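To: Stidport Court Supporters list
From: Morenike Ojo
Subject: Re: Waiting area, lifts and what to bring in May

Hello everyone, and hello especially to the four of you who joined this week and have had my very long welcome message to get through already. I'm sorry it has taken me a couple of evenings to reply to Ibrahim. I wanted to ring the court office first and then of course they rang back while I was in the bath, so it all went round twice.

Ibrahim Oyelaran wrote:

> Dear all,
> I have read the notes from the last meeting and I am still not clear on
> a few things. My brother-in-law has been called as a witness in a
> burglary trial and I said I would go along with him. He is a nervous man
> at the best of times. Can I sit with him right up until he is called in?
> Can I watch him give evidence, or will they say I have influenced him?
> Also, someone said the defendant's family waits in the same corridor,
> which frankly has put him off his food. Is that right?
> I am coming from the Loleo side, so any advice on buses is welcome too.
> Ibrahim

Ibrahim, thank you for asking all this on the list, because I had two other people write to me privately with nearly the same worries and I'd much sooner answer everybody at once.

Yes, you can wait with him. Let the court know beforehand that you're coming so that your name is with the usher, and then go to the desk together when you arrive. When the usher comes for him you say your cheerio at the door and he goes in on his own. You should be able to sit in the public seats while he gives his evidence, as long as you aren't a witness yourself, but please check with the usher on the morning. Whatever happens, don't nod at him or mouth anything! I know you wouldn't mean anything by it. My own sister did it to me years ago, out of pure love, and got a look from the judge that she still talks about at Christmas.

Do try not to go over his evidence with him while you wait. Talk about the football, the garden, what you're having for tea. If he wants to look at his statement he should ask the person from the prosecution, who will normally let him read it through before he goes in.

About the corridor. It was like that, and it was horrid, and Ngozi Sani wrote so many letters about it that I think they gave in to get some peace. There is now a separate room for prosecution witnesses, room 407, on the top floor at the back. You do have to ask for it. If you simply turn up and sit down on the first bench you see, you may well find yourselves opposite the very people he is dreading, so ask at the desk, and ask again if you get a blank look. If he'd like to come in by the side entrance on Etim Street that can be arranged too, but they need to know the day before.

Katalin Major has kindly put together the rest from her own notebook, and I've only tidied it a little.

Getting there: the bus from Loleo is the 70, and it stops outside the old bank. Leave yourselves plenty of time to get through the bag search. The car park behind the Sesitz building is 200 yards away but it fills up early. 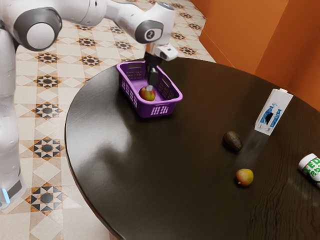 What to bring

The letter from the court, first and foremost, and something with his name on it. Reading glasses if he uses them, as he may be handed a document or asked to read the oath from a card. A book or a crossword for the waiting, which can be long, and sandwiches, as the machine on the ground floor is not to be relied upon. Keep receipts for the bus or the parking and ask for the expenses form before you leave. Obinna Ogbonna forgot his and was chasing it for weeks, poor man.

Leave at home anything sharp, and that does include the little scissors in a sewing kit and the penknife on your keys. Phones are fine in the waiting room but must be switched off in court, and please don't take any photographs anywhere in the building.

One more thing, Ibrahim, and it's the one I'd most like you to pass on. Trials get moved. He may wait all day and be sent home without being called, and it won't be anything he has done. If it does happen, make sure somebody tells you both when to come back, and write it down while they are saying it.

You're very welcome to ring me the evening before, any time up to nine. I'm also happy to meet the pair of you by the front steps at quarter past nine if that would help him, I'm in that morning in any case.

With love to all,
Morenike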